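## 3.2 Water intake on the road

Drilldale group, April rides only.
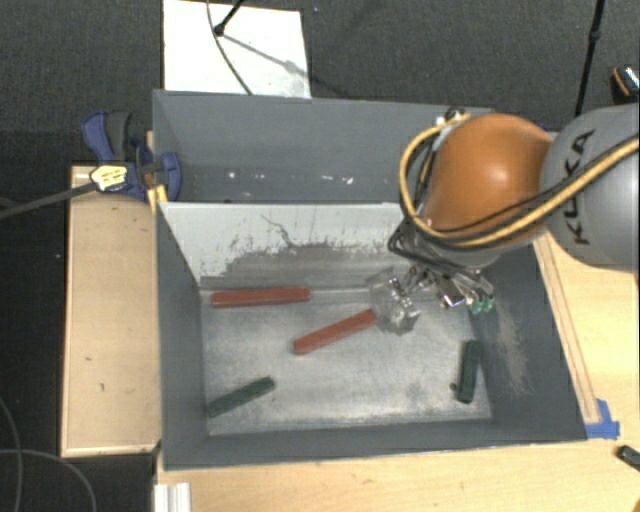
Horses were watered at each stop and buckets weighed before and after. Five stops per ride, same order every time. Spillage not corrected for, which is a weakness (see 3.4). Total of 1549 bucket weighings across both yards, of which 1415 were usable; the rest had a missing start weight or an unreadable entry.

Main result: horses drank little at the first stop and far more from the third onwards. Same pattern at Handow, though the ground there is hillier and the days were cooler. Offering water early did no harm that we could find, but it didnt bring the total up either.

**Figure 1.** Drilldale.

Salt in the evening feed made a small diference at Handow, none at Drilldale. Derkach mix used at both. One mare, Ella, refused strange buckets on every ride and was left out of the averages; her weighings are kept in the full table.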